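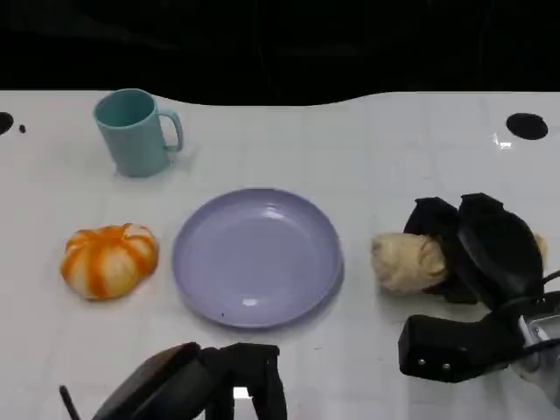 How do you get a glossy white tabletop to stop looking smudged?
Posted by Ashraful Haque

We bought a white Skerberg table in June and I have been wiping it ever since. It is a lovely table as long as the lights are off. Put out one lavender plate and a teal mug, as I did here, and in several places you get soft reflections and smudges that look a bit like I gave up halfway through. I have tried dish soap, paper towels and a spray that promised a streak-free shine and must have meant some other shine. Is there a method, or do I buy a tablecloth and pretend that was the plan?

Tarun Rastogi
Too much soap. Nearly everyone with a white table is polishing a layer of old cleaner. Put 2 drops of dish soap in a bowl of warm water, wipe with a well-wrung microfiber cloth, wipe again with plain water, then dry with a second cloth, going in one direction. Skip the paper towels, they only move things around. The first time you may need to do the rinse twice to get the spray off. Mine took 20 minutes and most of my goodwill. After that it's a quick wipe after dinner. Don't use vinegar until you've checked the care sheet, and keep the scrubby side of the sponge for pans.

gisler_fan
tablecloth

cesbridge600
I had the same trouble and the cloths were the problem. I was washing them with fabric softener, so every wipe left a film. Wash them alone, no softener, air dry. Also try a lamp with a shade in place of the bare overhead bulb. The table won't be any cleaner but you'll feel better about it by 6 pm.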